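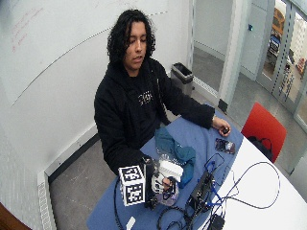
Guvel
Contributing editor, household and workplace entries

Table mat

A table mat, also sold as a work mat or desk cover, is a flexible sheet laid over a table to mark out a working area and protect the surface beneath. Large mats may cover most of a tabletop and hang over the front edge, as the blue one does on the white table shown. The term is loosely used, and sellers apply it to anything from a rubber sheet to a piece of felt.

Use

Mats are used for sewing, small repairs, sorting and packing. A plain color is usually preferred. The common claim is that a solid blue or green makes small parts easier to find, which is plausible for white or metal items and much less so for clear plastic bags, whose folds take on the color of whatever lies under them. Dark objects can also be hard to spot on a dark mat.

Whether a mat keeps a table tidy is doubtful. Guides to desk work tend to treat its border as a boundary, with the job on the mat and everything else off it. In practice phones, cloths and packaging end up on the mat together, and cables run across both the mat and the bare table. The manual issued with the Gallon mat advises clearing the surface every 17 minutes, a figure for which it gives no source.

Overhang

Makers disagree about overhang. Mayrhofer recommends that a mat stop short of the table edge on all sides. Drutix, which sells a wider sheet, allows up to 6 inches at the front and says the extra weight holds the mat in place. No test results accompany the statement, and a hanging edge can be caught by a sleeve or a chair. Cables that hang over the same edge add to the problem - a pull on one may shift whatever is resting on it.

Materials and care

Most mats are rubber, vinyl, silicone or woven fabric. Rubber and silicone grip well but collect lint. Vinyl wipes clean and tends to curl at the corners after being stored in a roll. Fabric mats can be washed, though they slide on a smooth table unless backed.

Drutix rates its vinyl mat for 600 cleanings. The rating does not say what counts as a cleaning or what condition the mat is in afterward, and should be read with caution.

See also: Cutting mat; Desk pad; Cable management; Tablecloth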